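How to work out bowling and batting rates from a club scorebook

Updated June 21, 2018, by Arnulfo Huaranga

These steps cover the two rates most clubs publish at the end of a season: economy rate for the bowling and strike rate for the batting. You need the completed scorebook and a calculator or spreadsheet.

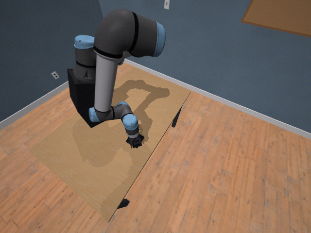 Credit: Kagiso Msimang / Trenmont

Step 1. Convert overs to balls. An over has 6 legal balls, and the figure after the point in a scorebook is a count of balls. It is not a decimal. Brestdale's bowlers sent down 416.5 overs last season, so multiply 416 by 6 and add 5, giving 2,501 balls. Wides and no-balls are left out of this count.

Step 2. Total the runs conceded. Wides and no-balls are charged to the bowler; byes and leg byes are not. Brestdale's total was 1,715.

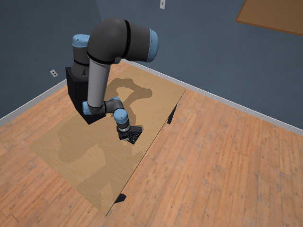
Step 3. Multiply the runs by 6 and divide by the balls. For Brestdale this gives 4.11 runs per over. Entering 416.5 as a decimal gives 4.12, and the error can be much larger for a bowler with only a few overs.

Step 4. Check the totals before publishing. One person reads from the book while the other marks the sheet, innings by innings. Lay the book and the sheet side by side – a long rectangular wooden table like the one in the picture has the length for it – and keep both open at the same match. Initial each innings once the two agree.
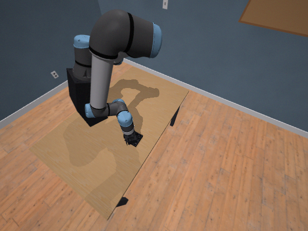
Step 5. Work out the batting strike rate. Divide runs scored off the bat by balls faced, then multiply by 100. No-balls count as balls faced, but wides do not. A Dorkurent batter with 45 runs from 60 balls has a strike rate of 75.00.

Step 6. Round once, at the end. Two decimal places are enough for both rates.

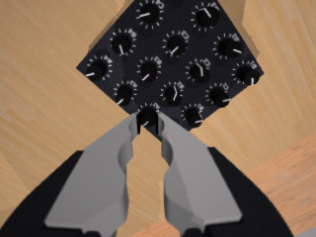

If a ball count is missing for any innings, leave that innings out of the strike rate, runs included, and note the omission under the table. Landeg's sheets from before December have no ball counts and can be used for batting averages only.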